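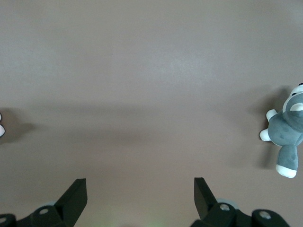 Drummond bench notes — plush sorting, October

Print this entry | E-mail this entry
Search notebook Go

A slow and rather pleasant afternoon with the soft toys. I started with the gray one with the white feet, which I keep calling the hippo, though I can see the case for a donkey. The speckles on the body are a nice touch, and I want them in the log under "markings" so that we stop mixing it up with the plain grays from the Landar box. Tags stay on for now, loops too, until all 54 are entered — I know it looks untidy, but bear with me. The pink one goes under "striped trim" and gets its own line.

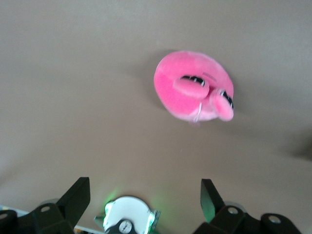 Yusri Goh thinks "striped trim" is too broad and would like stripes on the feet kept apart from stripes on the body, which is fair, and I'll redo those two columns after tea.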